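Hallon：石屋双臂仿真数据

版本 2
维护人：Raffaele Galli
共同制作：Mei-kuen Tsao
最后整理：2018年6月

说明文件先用中文写，因为用这份数据的人多数在我们的共享工坊里，而工坊里大家讲中文。中文不是我的母语，曹美娟（Mei-kuen Tsao）读过前半部分并改了一些句子，后半部分的错误都是我的。如果某一句话读起来很奇怪，请写信问我，不要猜。

Hallon 是什么

Hallon 是一组在仿真里录制的双臂操作数据。我们在工坊里慢慢地做一台双臂机器人，项目的名字叫 Witau。真的手臂还没有全部装好，而控制程序已经需要测试，所以先做了一个虚拟的房间，让虚拟的机器人在里面练习。房间是石墙、木地板，里面有一张小木桌，桌上放几件东西。机器人由人遥控，数据就是遥控时录下来的。

全部画面都是计算机渲染的。数据里没有真实照片，也没有真实传感器的读数。如果您要训练一个直接用在真机上的模型，请先读"已知问题"那一节，再决定是否下载。

录制的内容共 576 段。每一段最长 3,000 步，控制频率和图像频率都是 30 赫兹。到达最长步数时程序自动停止，这样的段在元数据里写为 timeout。timeout 不一定是失败，有时候操作的人做完了任务，只是忘记按结束键。

名字对照

我们给不同的部分起了不同的名字，有几位朋友说容易混淆，所以写在前面。

Witau：真实的机器人，在工坊里，还在制作。
Hallon：本数据集。
Cocco：仿真房间和物体的文件包，石墙、门、窗、桌子都在里面。
Cellov：遥控程序，读取手柄，把命令发给两只手臂，同时写日志。

Cocco 和 Cellov 可以分开使用。只看数据的人两个都不需要安装。

房间与物体

房间又窄又长。桌子靠着一面石墙，在机器人前面。Cocco 里的桌子高度是按工坊那张旧工作台量的，桌面比工作台小很多，这样两只手臂必须互相让路，这正是我们想测试的情况。

桌上物体的位置在每一段开始时重新设定。设定文件与数据放在一起，名字为 layout.json。一件物体如果在开始时与桌面重叠，物理引擎会把它推出去，有时候推到地板上。这样的段没有删除，在元数据里 clean_start 的值是 false。

下面是头部视角的一帧，桌上能看到类似打字机的黑色机器和白色的浅碗。 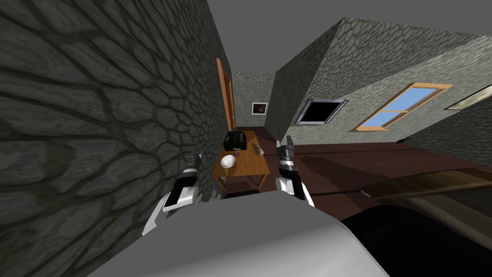

文件结构

解压以后，每一段是一个文件夹，文件夹的名字是段的编号。里面有以下文件。

meta.json：任务名称、操作者代号、随机种子、结束原因、clean_start。
layout.json：开始时每件物体的位置和姿态。
state.csv：每一步的关节角度、关节速度、夹爪开合量。
command.csv：Cellov 发出的命令，与 state.csv 行数相同。
head：头部视角的图像序列。
wrist：夹爪视角的图像序列。
note.txt：操作者的备注，可能是空的。

图像的文件名就是步数，从零开始。请不要用文件的修改时间排序。我们在4月把全部文件搬到另一块硬盘，修改时间从那时起没有意义。

关节角度的单位是弧度。夹爪开合量为零表示完全合上，为一表示完全打开。左臂的列名以 l_ 开头，右臂以 r_ 开头。左和右都从机器人自己的方向说，不是从看机器人的人的方向说。版本一里这件事写反了，给几位使用者带来麻烦，我很抱歉。

坐标系

世界坐标系的原点在机器人底座的中心，竖直向上为 z 轴正方向。layout.json 使用世界坐标系。姿态用四元数表示，实部写在最后。不同的程序库对顺序的规定不一样，请检查您自己的库。

头部相机的姿态不是固定的。每一步的相机姿态写在 state.csv 的最后几列，请从那里读，不要假设画面的上方就是房间的上方。如果您的程序需要水平的画面，可以用这几列自己转正，转完以后四角会有空白。

任务

任务名称写在 meta.json 里，有以下几种。

reach：把夹爪移动到桌面某一点的上方，不接触物体。这是最简单的任务，适合用来检查读取程序是否正确。

pick：拿起指定的一件物体，保持一会儿再放下。可以用左手或右手，由操作者自己选，选择写在备注里。

handover：一只手拿起物体，交给另一只手。这是最难的任务，也是 timeout 最多的任务。两只夹爪靠近时，Cellov 会降低速度。刚开始操作的人常常以为程序停住了，于是把手柄推得更远，离开慢速区域时手臂就突然加速。在 command.csv 里可以看到这样的尖峰。

slot：夹爪靠近石块正面的小方口，处理方口里的锯片。这个任务主要看夹爪视角，头部视角帮助不大。

free：没有目标，操作者自由移动。新的操作者都先录几段 free，然后才录别的任务。

遥控的方法

操作者坐在屏幕前面，每只手拿一个手柄。屏幕上默认显示头部视角，按一个键可以换成夹爪视角。手柄移动的距离与夹爪移动的距离成比例，比例可以调节，每个人用的值不一样，记录在 meta.json 的 scale 里。

我们试过直接控制每一个关节，很累，而且肘部经常碰到墙。后来改为只控制夹爪的位置和方向，关节角度由 Cellov 计算。计算有时会选择一个不自然的解，手臂会抬得很高，或者绕一个大弯。操作的人没有做错，请在看轨迹时记得这一点。

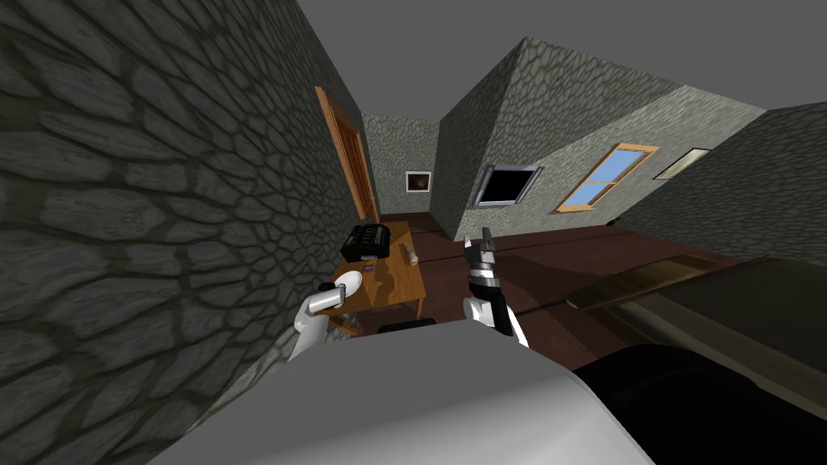 美娟建议在计算里加一个很小的惩罚项，使肘部尽量留在肩膀下方。加了以后动作好看了许多，但是靠近墙的时候反应变慢。版本 2 的数据一部分用旧的计算，一部分用新的计算，meta.json 里的 ik 值为 old 或 new。如果您研究的是动作是否平滑，请不要把两种混在一起。

操作者的代号是字母。我们没有记录操作者的姓名、年龄或者别的个人资料，也没有录声音。备注文件里如果曾经出现人名，已经换成代号。

夹爪视角

夹爪视角固定在夹爪上，和夹爪一起移动，所以夹爪本身总是挡住画面的下方。做图像处理时，有人习惯先把这一部分裁掉。我们不建议裁，手指和物体之间的相对位置常常只有在这里才看得清楚。

slot 任务里最需要注意的是手指与锯齿的距离。仿真里碰到锯齿没有任何后果，可是我们以后要在 Witau 上做同样的事情，真的夹爪指尖有软垫，不想被割坏。所以请操作者从一开始就按真的锯片对待它：手指贴着锯片的平面，不要压在齿上。做得到的段很少，靠近的角度不太容易掌握。

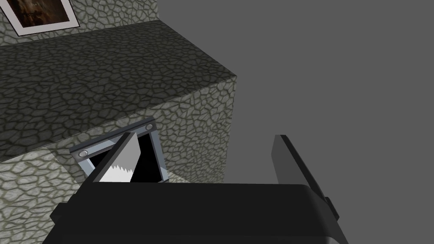
图 3　夹爪视角，slot 任务：方口中的锯片，左指在有齿的一侧。

怎样读取

最简单的办法是用 tools 文件夹里的 read_episode 脚本。给它一个段的编号，它返回状态、命令和两个图像列表。脚本没有处理缺少文件的情况，如果文件夹不完整，它会直接报错停止。我觉得这样比安静地跳过更好。

check_all 脚本把全部段检查一遍，看行数与图像数是否一致。第一次下载以后请运行它。如果报告不一致，通常是解压中断，请重新解压那一段。解压以后仍然不一致，再告诉我们编号。

如果只需要看一看，可以先打开任意一段 reach，把头部图像按步数连起来播放。

已知问题

一、接触不真实。夹爪夹住圆的物体时，物体有时会慢慢滑出去，有时又像用胶水粘住。摩擦系数我们调了很多次，没有找到对所有物体都合适的值。

二、光照只有一种，影子很柔和。用它训练的检测模型，拿到工坊的真实灯光下结果很差，我们自己试过。

三、石墙的纹理是重复的。依靠纹理做定位的算法可能在墙上找到错误的匹配。

四、部分段的第一步里，夹爪开合量是上一段最后的值。读取时丢掉第一行就可以。

五、command.csv 的时间比 state.csv 早一步。我们考虑过在整理时对齐，最后决定保持原来的样子，需要对齐的人请自己移动一行。

六、物体的名称在 layout.json 里是英文，而且拼写不统一。同一件物体可能有两种写法，names.txt 里有对照表。对照表由我手工写成，可能还有遗漏。

与版本一的区别

左右的列名已经改正。增加 slot 任务。增加 note.txt。删除了版本一里因为程序崩溃而没有结束的段，编号没有重新排，所以编号之间有空缺，这是正常的。相机姿态的列也是版本 2 才有。

版本一的文件不再提供下载。如果您已经用版本一做了实验，需要比较，请写信给我，我那里还有一份。

使用条件

可以用于学习、研究和自己的制作项目。如果您公开自己的结果，请写明用的是 Hallon 以及版本号。如果想把 Cocco 的房间放进别的游戏或者产品，请先问美娟，房间的模型是她做的。

修改以后再分享也可以，请换一个名字，避免别人以为是我们的版本。

反馈

发现错误时，请在信里写明段的编号、步数、您看到什么、您原来以为会看到什么。只写"数据有问题"我很难查找。关于数据和脚本的信由我回答，关于房间和物体的信由美娟回答。我们两个人都在下班以后做这件事，回信可能需要几天。

还没有做的事

把地板上的物体也写进每一步的状态，目前只有开始时的位置。
给 handover 任务加上成功与否的标记。
把 names.txt 的对照直接写进读取脚本。
在 Witau 的右臂装好以后，录同样任务的真实数据，用同样的文件结构。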